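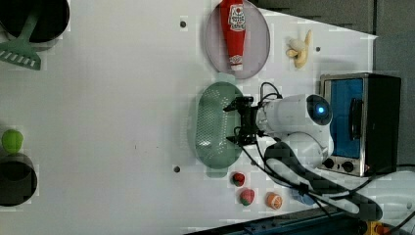

第七章 开放日演示：厨房桌面

7.1 适用范围

本章供在 Deketgate 展厅操作 Ko 机械臂的演示人员使用，内容为厨房桌面演示的布置、开机、讲解、接待和收场。安装、标定和维护见前面各章。如果您是在观众已经进门之后才第一次翻到这一页，请直接看 7.5，其余的晚上再补。

演示的主体是一张白色桌面、一条白色的臂、一只黑色的两指夹爪，以及一批锅、盘和假食物。任务用一句话就能说完：把东西从一处拿到另一处。观众多半在家里也做这件事，速度比 Ko 快得多，并且会当面告诉您。

7.2 桌面布置

开门前按下列顺序布置，一个人可以完成。两个人做会更慢，他们会讨论香蕉的朝向。

1. 清空桌面。昨天的宣传页、别人的咖啡杯和来历不明的螺丝一律请走。桌面上的安装孔保持敞开，不要拿贴纸去盖。

2. 检查臂的底座。用手轻推，底座不应移动。如果移动，停止布置，回到第二章。

3. 理顺腕部引出的两根黑色线缆，留出弯曲余量。线缆在空中拱起来不太雅观，属于正常状态。请勿用扎带把它勒直，上一位这样做的同事得到了一条整洁的线缆和一次急停。

4. 放黑色的锅。锅靠桌子的一侧，锅口朝上，薄荷绿色的漏铲搭在锅上。

5. 放浅紫色的椭圆盘，番茄酱瓶横放在盘里。瓶子立着更像厨房，也更容易倒，横放即可。

6. 放绿色的沥水篮，位置在夹爪伸得到、且不需要臂完全展开的地方。

7. 放小烤箱。烤箱在臂的旁边，两者之间看起来很挤，运行时确实也很挤。每次挪动烤箱之后，都要重新执行 7.3 第 5 步。

8. 放食物：剥了皮的玩具香蕉、两颗草莓、一片橙子、一个绿色小球。小球在物品清单上写作“青柠”，观众会叫它别的名字，不必纠正。

注意：烤箱在本演示中不通电。插头应收在桌下，不得为了增加气氛而接上。玩具香蕉没有烘烤程序。

提示：物品清单共 16 项，贴在工具柜门内侧。清单里有几样已经退休，名字还留着，开门前请以桌上实物为准打勾。

7.3 开机与自检

1. 确认急停按钮已经拔出，并且伸手就能够到。“伸手”指操作人员的手，不包括站在前排的小朋友的手。

2. 接通控制柜电源，等待 Haltton 控制软件启动完毕。启动画面会停在某一处不动，时间长得足以让人产生怀疑。请继续等待，不要连续点击。

3. 查看臂上的圆形指示灯。灯为蓝色，可以继续。灯不亮或为其他颜色，查附录中的指示灯表。

4. 在 Haltton 中打开任务“厨房桌面”，载入场景编号 958。编号与场景数目无关，来自某次没有人愿意承认的批量改名。

5. 以慢速空跑一遍。此时桌边不得有观众。注意看腕部经过烤箱一侧时的余量，看线缆是否挂住夹爪，看指尖下降到沥水篮上方时会不会碰到篮边。

6. 空跑通过后，把速度设为 70%。开放日期间不要使用 100%。全速时夹爪非常精彩，草莓也会非常精彩，后者通常要到邻近的展位去取。

7. 运行一次完整任务，由操作人员自己观看。这是全天最安静的一次，请珍惜。

注意：自检期间如果有人敲玻璃门问“能不能先看一眼”，请礼貌地摇头。能不能先看一眼，答案写在门上的开放时间里。

7.4 观众站位

1. 观众站在地面黄线以外。黄线由 Releo 的布展人员在每次开放前重新贴好，旧线若有残留，以离桌子较远的那条为准。

2. 前排留给身高较低的观众。带背包的观众请将背包放到身前，转身时动作放慢。

3. 操作人员站在控制柜一侧，面朝桌面。背对机械臂讲解在照片上比较好看，仅限臂处于停止状态时采用。

4. 每批观众入场后，先说安全须知，再说您自己是谁，最后才按下启动键。顺序反过来也能进行，只是从启动键之后，没有人会再听您说话。

7.5 演示流程

以下流程可以整段重复。操作人员的热情会逐批下降，Ko 的不会，请以 Ko 为榜样。

1. 将臂移到起始位置，夹爪张开。

2. 向观众说明任务：“它要把桌上的食物放进沥水篮。”说到这里为止。不要补充“应该没问题”。

3. 按下启动键，手放到急停旁边。

4. 夹爪移到目标物上方时会停顿。停顿用于重新确认位置，观众则普遍认为它在思考。两种说法都可以不予评论。

5. 第一件取草莓。草莓小，形状不规则，成功率在练习时令人满意。取草莓时请保持安静，包括在心里。

6. 第二件取橙子片。橙子片平放时很扁，指尖可能需要两次接近。第二次接近时，人群中会有人发出鼓励的声音，这是整场演示里气氛最好的时刻，不用安排。

7. 第三件由观众指定。可选香蕉或绿色小球。若观众指定番茄酱瓶，请说明瓶子不在本任务内；若观众指定烤箱，请微笑。

8. 任务结束，臂回到起始位置。待臂完全停止后，由操作人员把食物放回原处。观众会问为什么这一步不让机器人做。标准回答是：“那是下一个任务。”这句话已经连续使用了好几次开放日，效果稳定。

提示：香蕉皮的几瓣是张开的，夹爪从侧面进去时容易只夹住皮。夹住皮也会抬起来，并且摇晃，笑声通常很大。软件日志会将其记录为抓取成功，请不要与日志争论。

7.6 演示中的异常

东西掉在桌上
让任务继续运行。Haltton 会重新查找目标，找到之前臂会在原处等待。您可以利用这段时间介绍视觉定位。如果介绍完了还没有找到，可以再介绍一遍标定。

东西掉在地上
暂停任务，等臂停稳，再去捡。不要让观众代捡，也不要用脚把它拨到桌子下面。绿色小球例外地难找，备件盒里另有一个。

夹爪夹空
夹爪合拢，什么也没有，然后郑重地把“什么也没有”送到沥水篮上方并放下。遇到这种情况，暂停任务，检查目标物是否被人动过。讲解时请如实说“没有夹到”，观众看得见。

线缆挂住物品
立即按急停。不要先喊“没事”。解开后回到 7.3 第 5 步，重新空跑，空跑时请观众退到厅外。

臂停住不动，也没有报错
先看急停是否被按下。再看暂停键。再看是不是任务已经做完了。第三种情况占多数。

有观众伸手
按急停，然后再开口说话。按错了也没有关系，重新启动的那几分钟可以用来重申安全须知，此时大家会听得格外认真。

7.7 常见提问及建议答复

“它会做饭吗？”
目前不会。桌上的食物也不能吃，双方在这一点上很公平。

“它能不能洗碗？”
不能。臂和夹爪都不防水。请不要答应任何人“以后会的”，去年有观众留了电话，今年又来了。

“为什么这么慢？”
为了安全，速度设了限制。可以邀请提问者想象一下同样的动作快几倍，而他本人站在旁边。

“是不是有人在后面遥控？”
本任务由程序自主运行，操作人员只负责启动和停止。请把双手放在观众能看见的地方，这样比解释有用。

“多少钱？”
请对方到门口的 Releo 接待台询问。接待台会请对方留下邮箱。至此，演示人员的责任结束。

7.8 收场

1. 最后一批观众离开后，将臂移到停放位置，合上夹爪，在 Haltton 中关闭任务，不保存场景。如果软件询问是否保存，仍然选择不保存。

2. 等软件完全退出，再关控制柜电源。

3. 用干布擦桌面和夹爪指尖。假食物用湿布擦，晾干后收进盒子。经过一天的热情参观，它们不如看上去那么干净。

4. 按物品清单清点。缺少的物品先去烤箱里找，再去锅里找。观众有时会替演示想出更好的结局。

5. 在值班记录上写明运行次数、异常和已更换的部件。“一切正常”四个字不算记录，除非当天确实没有开门。

6. 锁好工具柜，钥匙挂回门口的钩子上。下一位演示人员会在二月的那场开放日前来取，届时请参见 7.2 第 1 步，桌上会有一只咖啡杯。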